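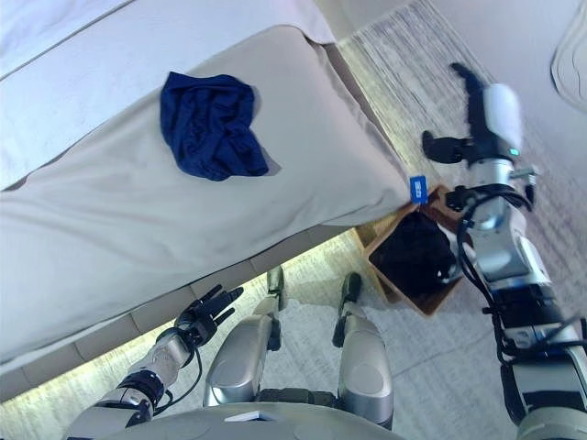
Search this site Go

The Box at the Foot of the Bed

By Firdevs Başaran

I have folded clothes on dressers, ironing boards and once on the lid of a chest freezer, and I'm here to tell you the bed wins every time! It's wide, it's soft, and you can't go to sleep until it's clear.

My method (if it deserves the word) needs one open wooden box on the floor by the corner of the mattress. Darks go in the box. You take out one piece, shake it, lay it flat on the blanket, smooth the sleeves with your palms and fold in thirds. Then the next one. I love a plain beige cover for this, because a navy shirt shows up on it even in low light, and a stray sock has nowhere to hide.

Low light matters to me. I fold late, and since February I've done it by a warm strip under the bed base, the kind that washes over the floor and leaves the rest of the room sleepy. It's lovely.

A full box takes me 18 minutes. My sister in Bruvevstead does hers in 21 and watches a show, so who's ahead?

Comments

Salian: Tried it last night with an old apple crate. Sand the rim first, mine snagged a sweater.

Firkside: Thirds for T-shirts, sure, but jeans? I roll them.

Contact us | © Borkia Magazine | Back to top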